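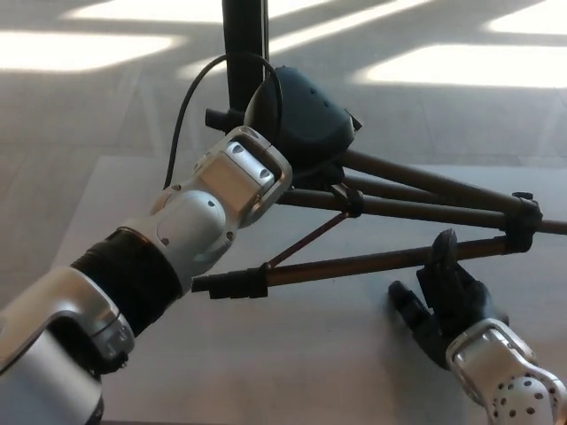

Fig. 4-1. Tripod stand on a smooth floor.

Manuals > Skadon Survey Level > Section 4: Setting up the stand

February
Written by Radomir Kadrić, checked by Rizwan Gamage

Print this page | E-mail this page

4. Setting up the stand

This section explains how to set up a stand for the Skadon level, indoors and outdoors. Please read it to the end before you take the instrument out of its case. The instrument itself is described in section 5, and the reading of the staff is in section 6.

The steps are written for the Eide stand, which we deliver with the level. Other stands can be used if the thread fits and if they can carry the weight. If you use another stand, the names of the parts may be different, but the order of the work stays the same.

4.1 Choosing the place

1. Choose a place from where you can see all the points that you want to measure. Walk to the farthest point and look back before you decide.
2. Stay away from doors, driveways and machines that shake the ground.
3. Avoid fresh asphalt on hot days. The feet go slowly into it and your readings will drift.
4. If it is possible, stand halfway between the two points you are comparing. Small errors in the line of sight then cancel each other.

Note: On a wooden floor, do not walk close to the stand during a reading. The boards bend more than you think.

4.2 Opening the legs

1. Keep the legs together and stand the tripod upright.
2. Open the three leg clamps and pull the head up until it is at the height of your chin. Close the clamps.
3. Spread the legs evenly. For normal work the feet should be one long step apart.
4. Look across the head and bring it near to level by eye. Correct it by changing the length of one leg at a time.
5. Outdoors, press each foot into the ground with your shoe, in the direction of the leg. Check the head again afterwards.
6. On a smooth floor, use the rubber feet and hook the spreader chain on all three legs.

CAUTION: Never use the steel points on tile, polished concrete or ice without the spreader chain. The legs can slide apart without warning and the instrument will fall.

CAUTION: Keep your fingers away from the hinges when you close the legs.

4.3 Mounting the level

1. Wipe the head with a dry cloth. One grain of sand is enough to tilt the base plate.
2. Take the level with both hands, by the base and not by the telescope.
3. Put it on the head and hold it with one hand. With the other hand, turn the center screw from below until it is firm.
4. Do not tighten with a tool. Firm by hand is enough. If it is too tight, the plate bends and the bubble does not stay.
5. Turn the three foot screws to the middle of their travel before you begin with the bubble.

4.4 Centering the bubble

1. Turn the telescope until it is parallel with two of the foot screws.
2. Turn these 2 screws at the same time, both inward or both outward. The bubble follows your left thumb.
3. Use the third screw alone to bring the bubble into the circle.
4. Turn the telescope half a turn. If the bubble leaves the circle, see section 7, Adjustment.
5. Wait 20 minutes if the level came from a cold car into a warm room, or the opposite. Then check the bubble one more time.

Note: When you use the Derkow laser head in place of the level, steps 1 to 3 are the same. The laser blinks while it is outside its range and stops blinking when it is ready.

4.5 Moving to the next place

Take the level off the head and put it back in the case before you carry the stand. Many people carry both together on the shoulder. We do not recommend this, and damage from it is not covered by the warranty.

4.6 Care of the stand

Clean the legs after work in mud or salt. Check the hinge bolts every month and tighten them so that a raised leg sinks slowly by its own weight. A leg which drops fast is too loose. Do not put oil on the clamps.

Spare rubber feet are sold in sets of three, order number 559. Please order them from the Flollton service desk and write the serial number of your stand in the order.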